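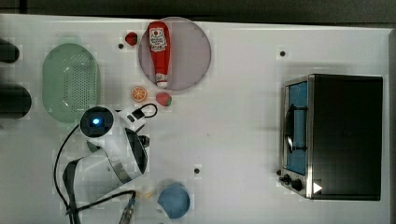 Toy food, with a plate and a green basket

Cleaning play food and toy kitchen bits

Sort everything before you fill the sink. Hard plastic pieces can go in warm water with a squirt of washing-up liquid. Anything with a stuffed middle needs a different approach, and wooden pieces should only be wiped with a damp cloth and dried straight away.

For hard plastic, leave the pieces to soak for 18 minutes, then go over the grooves with an old toothbrush. Rinse under the tap and drain in a colander. Hollow pieces hold water -- squeeze them out and stand them with the hole facing down overnight. 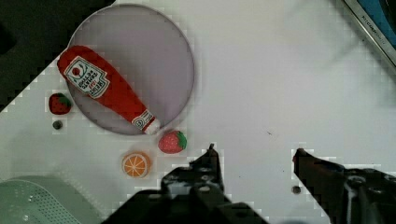

Fabric toys should be checked for loose seams first. If the label allows it, put them in a zipped mesh bag and wash on a cool, gentle cycle with half the usual detergent. Skip the softener. If there is no label, sponge the outside with soapy water, then again with clean water, and press in a towel. Dry them on a rack near an open window and turn them every 2 hours. A thick one can feel dry outside and still be damp in the middle, so leave it a day longer than you think.

Felt-tip marks on plastic usually come off with a paste of bicarbonate of soda and water. Try a small patch first, as it can dull a shiny finish.

Store the lot in something with holes or an open top. Lidded tubs are fine in summer but ours went musty by February.

More from Pirnaveck Home Tips: Getting stickers off wood -- Washing bath toys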